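About Dimaculangan Gears

We make and mend small gears. If you have arrived looking for the Dimaculangan bakery in Flundham, it is a good bakery, it has no connection with us, and we would be grateful if you stopped ringing about the custard tarts.

The workshop was started by Maricel Yap in a unit behind the old bus depot in Branent, chiefly to keep a neighbour's printing press going after its makers lost interest in it. The press is still running. The neighbour has since retired, so it now prints raffle tickets for his bowls club and very little else, at a quality they hardly deserve.

There are 4 of us now. We cut spur gears, mostly, in steel and brass, along with the plates and pins they sit on. Our customers own packing machines, clock museums, a ski lift (one), and a surprising number of sausage fillers. Orders run from a single replacement up to 900 of the same thing, at which point we put the radio on. If you need 100,000, there are large firms with a reception desk and a fish tank who will look after you very well.

Our drawings live in the Kindau cabinet, named after the firm we bought it from. The highest drawing number so far is 1493, though a few in the middle were skipped after a disagreement with the label printer. If we have made your part before, we can probably make it again without asking you anything. If we haven't, send us the broken one. Please don't clean it first. Please do take it out of the machine.

Quotes take roughly a week, longer in December, when every factory in the county discovers the noise it has been ignoring since spring. We answer the phone from eight in the morning, and stop answering it at four so that some work gets done.

We are often asked whether we polish things. We can, and we charge for it, but a gear spends its life in the dark and doesn't mind how it looks. The same goes for plates - fine rings from turning and the odd faint scratch, as on the round one with the hole through it, are how our metal tends to look, and you are welcome to bring your own cloth.

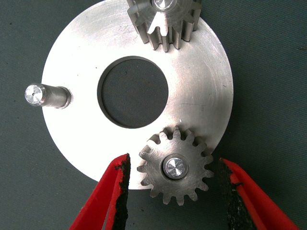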